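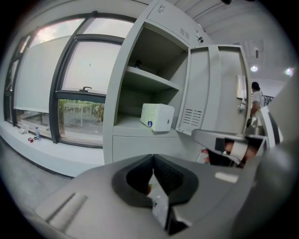 Irovton Opens Shared Storage Lockers at Estside Community Workshop

IROVTON – Residents who use the Estside Community Workshop can now rent metal storage cabinets inside the building. The first cabinets were put into use in February. The remaining units open to the public on Monday.

The project was carried out by Cantero, which manages the workshop for the town, and Pemo, a local supplier of office and school furniture. In all, 16 tall cabinets have been placed along the back wall of the main room. Each one is divided into compartments with their own doors, so two households or clubs can share a cabinet without sharing a key.

The cabinets are light grey metal with ventilation slots near the top and a shelf inside the larger compartment. Small items can go on the upper shelf, with boxes on the one below. The smaller compartment at the top is meant for papers, chargers and hand tools.

Until now, members had to carry their materials home after every visit or leave them on open racks in the hallway. Cantero said the racks were often full by midweek and that boxes left there were sometimes moved or mixed up. The racks will stay in place through the spring for short-term use and will then be removed.

The workshop has 1,482 registered members. In a survey last fall, 400 of them said they would use a locked compartment if one were offered. Members who answered the survey will be contacted first, and any compartments left over will be offered in the order requests are received.

Rental costs $5 a month for a large compartment. Small upper compartments are free with a membership but must be renewed every season. Keys are issued at the front desk and must be returned when the rental ends. The charge for a lost key is $16.

The following may not be stored in the cabinets: food, live plants, fuel, solvents, open paint cans, and batteries that are charging. Boxes must fit fully inside the compartment with the door closed and should carry the member's name or number. Nothing may be placed on top of the cabinets or in front of the doors.

Cantero staff will check the area at closing time each day. Items left outside a compartment will be taken to the front desk and held there for 16 days.

Requests can be made at the front desk during opening hours or by using the paper form in the lobby. Forms returned by mail should be marked "Storage."

About the Estside Community Workshop

The Estside Community Workshop offers benches, tools and meeting space to residents of Irovton. It is managed by Cantero on behalf of the town.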